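Refill Corner moves to Warkum Hall
23/03/2023

Well, we have done it! After two winters of squeezing past each other in the porch at Clisholm, the Refill Corner has a room of its own at Warkum Hall, with a proper sink, a door that shuts and enough shelf space for the big drums of washing-up liquid (which used to live in Ilse Teuber's garage, and her husband is very glad to have it back).

Our February appeal asked for £1000 towards the shelving and the scales, and by the time the last envelope was opened we had £979, which was so close that Mattes Reinholz turned out his coat pockets at the meeting and made up the rest. Thank you to everyone who put something in, and to the Kermani bakery for letting us keep a tin on the counter all that time. 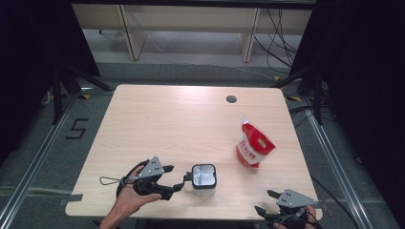
A spouted pouch and a small lidded container on the table.

Now, a few things to remember before you set off. Please bring your own containers, clean and dry, and do leave the lids on until you reach the scales. Jam jars are fine for rice and lentils, but we can't put bleach in anything that has held food, so an old cleaning bottle with its label still on is what you want for that. Porridge oats have gone up a little, I'm afraid, and the lavender soap is off the list until Cleltero find us another supplier.

We could also do with 5 more people for the Saturday-style long opening once the evenings get lighter. It's mostly weighing and chatting, and there is always tea. Have a word with Ilse if you fancy it, or leave your name in the book by the door.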